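Gripper maintenance day at the Samport cell, and I'm way too excited about it. Thread for anyone who looks after one of these!

We run a kitchen-table cell: white table, plates, veggie-shaped stuff to pick up. Kenneth Catacutan built the first version and I took over the upkeep in July.

Every 500 picks the arm stops and I go over the gripper with a hex key. Start at the bracket, work down to the fingertip. Same order every time, or you WILL skip one.

The screws near the fingertip are my favorite suspects. They get all the bumps. Last check I found 3 that took a quarter turn, all on the finger side plate.

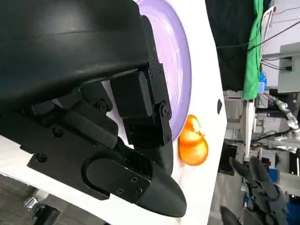

Gripper in close at the purple plate, orange piece just past the rim.

Look at that curved slot in the side plate! Dust loves it. I use a dry brush and then a lint-free cloth. No spray — it creeps into the pivot and then you get a sticky finger for a week.

Next is the wrist camera. Wipe the lens, then redo the hand-eye calibration even if you only breathed on the mount. Takes me 16 minutes now. It used to eat my whole lunch.

Jailson Dantas taught me the best trick of all: close the fingers at the slowest speed with your ear right next to the housing (arm locked, power limits on, please). A healthy one hums. A loose linkage ticks.

Then a short test run on the plate. Before the last tune-up we were at 93 good picks out of a batch, and the misses were nearly all shiny stuff close to a rim. The finger comes in, touches the plate first and nudges everything.

So I raised the approach height a hair and slowed down the final bit. Going to let it run overnight and post the numbers tomorrow.

If you have a different screw-check routine, tell me! Especially if you mark yours with paint pen — I keep going back and forth on it.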